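작업 노트, 2023년 7월 11일

어제 못 쓴 것까지 한꺼번에 적어 둔다. 요 며칠 계속 자잘한 것들만 만지고 있다. 열쇠, 이름표, 철사, 구멍 뚫린 쇠판때기… 큰 물건은 하나도 없는데 왜 이렇게 시간이 잘 가는지 모르겠다. Kanokwan Chaimongkol이 아침에 지나가다가 "서랍 밑바닥 긁어다 놓은 것 같다"고 했는데 맞는 말이라 할 말이 없었다(절반은 진짜 서랍 밑바닥에서 나왔다).

먼저 철사 얘기. 얇은 철사는 손으로 펴면 꼭 손가락 자국만큼씩 구불거린다. 전에는 펜치로 한쪽을 잡고 쭉 당겼는데 그러면 물린 자리가 눌려서 나중에 거기부터 꺾인다. Ekkachai Sitthichai 방식은 다르다. 둥근 나무 막대에 한 바퀴 걸고 양 끝을 번갈아 당긴다. 해 보니까 훨씬 낫다! 다만 너무 짧은 토막은 막대에 걸리지도 않으니 그냥 두 장의 평평한 판 사이에 놓고 굴리는 게 빠르다. 굴릴 때 힘을 한쪽으로만 주면 또 휘니까 방향을 바꿔 가며 할 것. 이건 지난 11월 노트에도 써 놨던데 내가 써 놓고 내가 까먹었다.

굵기는 아직 안 쟀다. 캘리퍼스를 Nattawut Wannasri가 빌려 가서 아직 안 돌아왔다. (Nattawut, 이거 읽으면 갖다 줘요.) 눈으로는 다 비슷비슷해 보이는데 막상 펴 보면 어떤 건 말랑하고 어떤 건 튕긴다. 튕기는 놈은 따로 모으기로.

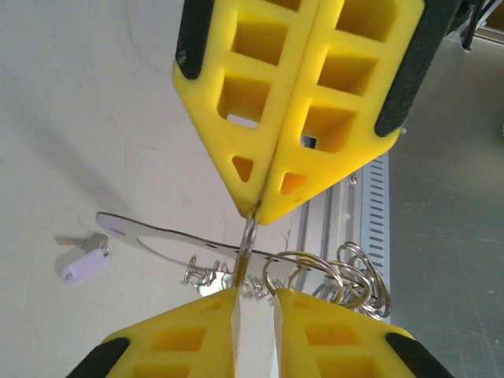 Kerville 작업 노트 제19호, 6쪽

철사는 세로로 늘어뜨려 놓고 보는 게 휘었는지 아닌지 제일 잘 보인다. 뒤에 있는 길쭉한 은색 금속판은 끝이 둥글고, 긴 타원형 구멍에 작은 둥근 구멍이 한 줄로 나 있는 그 판이다. 다들 나한테 그게 뭐에 쓰는 거냐고 묻는데 나도 모른다. 선반 보강용이다, 경첩 받침이다 말이 많았고 Paweena Chaiyaporn은 Plomska 캐비닛 안쪽에서 비슷한 걸 본 적이 있다고 했다. 캐비닛을 뜯어 볼 수도 없고… 일단 '정체불명 판'이라고 써서 금속 칸에 넣는다. 버리지는 말 것. 이런 건 버린 다음 주에 꼭 찾게 된다.

왼쪽에 있는 은색 열쇠는 연보라색 플라스틱 이름표가 달린 것. 나는 이 색 이름표가 좋다. 회색 상판 위에서도 금방 눈에 들어오고, 흰색처럼 때가 타지도 않는다. 문제는 어느 문 열쇠인지다. 복도 쪽 자물쇠에 다 꽂아 봤는데 안 맞았다. Thongdee 창고 쪽은 아직 못 해 봤으니 내일 갈 때 들고 가자. 앞으로 열쇠가 새로 생기면 이름표에 글씨부터 쓰고 나서 고리에 끼우는 순서로 합시다, 제발. 유성펜은 문지르면 지워지니까 쓴 다음에 투명 테이프를 한 번 감을 것. 테이프는 구멍을 막지 않게 조금 짧게 자르면 된다.

상판 얘기도 해야 한다. 밝은 회색 면에 가는 금이랑 긁힌 자국이 보인다. 쓰는 데는 지장이 없는데, 금속판을 밀어서 옮기면 자국이 더 늘 것 같아서 앞으로는 들어서 옮기기로 했다. 나부터 잘 안 지킨다. Flotavum에서 나온 보호 시트를 깔자는 의견이 있었는데 전에 써 보니 얇은 철사가 표면에 달라붙어서 집기가 영 불편했다. 안 깔고 그냥 쓰다가 정 심해지면 판을 뒤집는 쪽이 나을 듯. 뒷면 상태는 다음 대청소 때 확인.

점심 먹고 와서는 주로 분류. 상자 9개를 꺼내 놓고 처음에는 재질로 나눴다가 크기로 나눴다가, 결국 "잃어버리기 쉬운 순서"로 다시 나눴다. 이게 말로 하면 이상한데 해 보면 편하다. 철사 토막이랑 작은 고리는 뚜껑 있는 상자, 열쇠는 얕은 상자, 판때기류는 그냥 세워서. 얕은 상자 하나는 바닥에 펠트를 깔았더니 소리도 안 나고 좋다. 펠트가 남으면 하나 더 깔아야지. 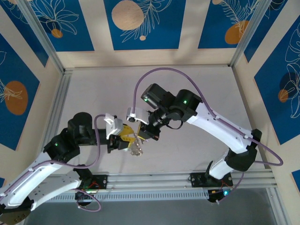

그리고 반짝이고 구깃구깃한 종류는 아직 갈 상자가 없다. 금속 칸에 넣자니 금속이 아닌 것도 섞여 있고, 비닐 칸에 넣자니 서로 엉겨서 한 덩어리가 된다. 은박 같은 건 한 번 구겨지면 아무리 펴도 처음처럼은 안 되고, 반투명한 포장재는 펴 놓아도 슬금슬금 다시 말린다. 책 사이에 끼워 눌러 봤더니 하룻밤에 어느 정도 가라앉긴 했는데 책장에 자국이 나서 Refugio Villaseñor한테 한 소리 들었다. 다음엔 종이 두 장 사이에 넣고 누를 것!

빛 받으면 번쩍거려서 멀리서는 다 똑같아 보인다는 것도 골치다. 아까도 포장재인 줄 알고 집었는데 은박이었다. 창가에서 볼 때랑 천장 등 밑에서 볼 때가 또 다르다. 분류할 때는 한 자리에 앉아서 끝까지 하는 게 낫겠다.

목록은 Ekkachai가 공용 표에 옮기는 중이고, 번호는 700번대를 쓰기로 했다. 앞 번호는 공구 쪽에서 이미 쓰고 있어서 겹치면 또 난리 난다. 이름은 짧게. "은색 길쭉한 구멍 많은 판(아마도 선반용?)" 같은 이름은 내가 지은 건데 표에서 칸을 다 잡아먹는다고 퇴짜 맞았다.

남은 일
- 캘리퍼스 돌려받고 철사 굵기 재기
- 연보라 이름표 열쇠, Thongdee 창고 문에 꽂아 보기
- 투명 테이프 사기 (폭 좁은 걸로)
- 구깃구깃한 것들 넣을 상자 정하기, Paweena랑 상의
- 튕기는 철사 따로 담을 통에 표시하기

최근 글
나사 통 뒤엎은 날
펠트 깔기, 접착제 없이
열쇠 고리 정리 1차
금속 칸 이름 바꾸기

마지막 수정: 당일 저녁, 남은 일 목록 추가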